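February, still dark out at breakfast

Up before the alarm again, lay there listening to the rain on the porch roof and thinking about onions. I've got it in my head that I'm going to cook properly this month, from scratch, no more eating crackers over the sink at nine at night. We'll see! I said the same thing last winter and it lasted until the first snow day.

First job was the soup. I used the old Cheetham cookbook, the one with the split spine that I picked up at a yard sale, and it wants you to cook the onions for ten minutes on low before anything else goes near the pot. I always cheat on that part and I always regret it. So I stood there like a good student and stirred the full ten minutes, and the whole house smelled wonderful by the end. Then carrots, a can of white beans, the heel of a piece of cheese, and far too much pepper (my hand slipped, I'm not sorry).

What I never get right is the salt. Too little for an hour, and then one big panicky shake and it tastes like the ocean. My grandmother used to salt a little at every step and taste as she went, and I'm trying to be more like her about that and about a few other things too.

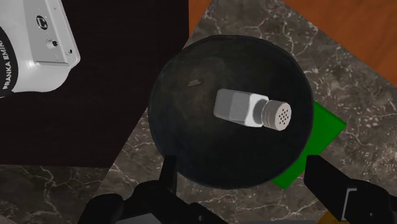 Salt shaker, black bowl. The story of my week.

Walked down to Forkisen around lunchtime because I was out of bread, and of course I came home with eight things that weren't bread. The pears were hard as rocks but I bought them anyway — they'll sit on the windowsill and I'll forget them until the one afternoon they're perfect. The creek along Flilwood is up over the stepping stones, so I had to go the long way by the school, and my left boot leaks. Note to self: boots. I've written that down in this diary at least twice.

Lettuce was the other thing on my mind. I have been so bored by salad, and I think it's because I make the same one every time, straight out of habit. Tonight I want torn leaves, thin slices of radish, lemon instead of vinegar, and some of those toasted seeds. 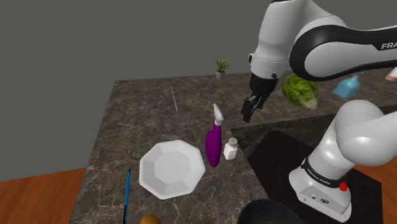
800 words a day, that was the plan (2 min read so far)

Well, I'm not going to make it to 800 today, but I'm closer than yesterday. The salad was good! The lemon was the right idea and the radishes were a bit fierce. I ate it standing at the window watching the neighbor's cat sit in the rain, looking furious with everybody.

Spent the afternoon on the kitchen drawers, which I'd been putting off since Christmas. I found three kinds of birthday candles, a key to I don't know what, and the warranty card for the Zoltell mixer, long expired. Kept the key. You can't throw away a key, can you? Wiped everything out with warm water and a little vinegar, put the good spoons at the front, and felt very pleased with myself for a whole hour.
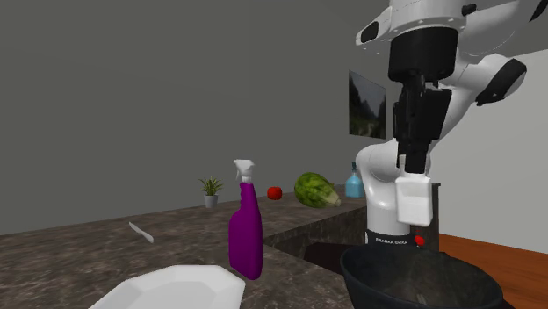
Later, in bed

Soup was even better the second time around. I had a bowl with toast and called my sister, and we talked until my ear got hot. She thinks I should freeze half of it and she's right, but there's only one clean container and the lid has gone missing. Tomorrow: lid, boots, library book back. Rain's stopped.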